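Section 3: Loading Photo Paper in the Flamen 308

Before you start, switch the printer on and wait for the green light. Use only glossy sheets from the Lauritsen 714 pack.

1. Open the front cover and pull out the paper drawer.
2. Slide the side guides all the way out.
3. Fan the sheets and load them glossy side down.

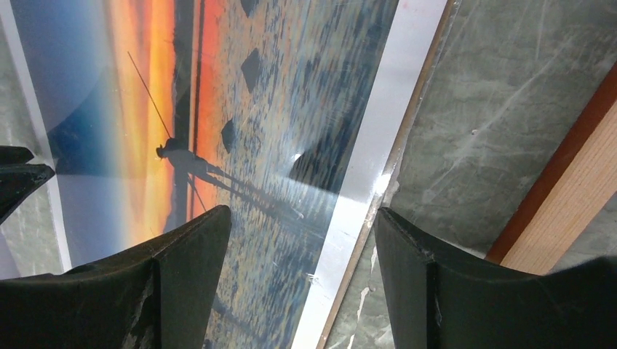

4. Move the guides in until they touch the paper – do not bend it.
5. Close the drawer until it clicks.

Caution: Do not load more than 3 sheets at a time. Thick stock can jam the rollers.

Note: Store unused paper flat, in its sleeve, away from heaters.
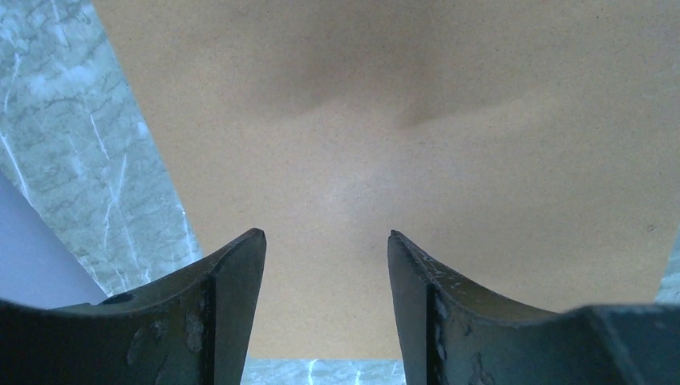

A user in Skurkow writes that sheets kept upright over the summer curled at one end and would not feed. Curled sheets should be thrown away.

6. Select Glossy on the menu and press Start. Leave prints to dry before stacking them.

If error 1067 shows, open the rear door and take out any stuck paper.
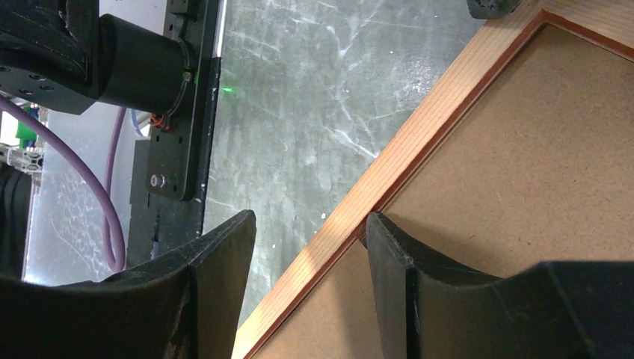
Undport Support adds, "Pull the sheet slowly with both hands, then close the rear door and press Start again."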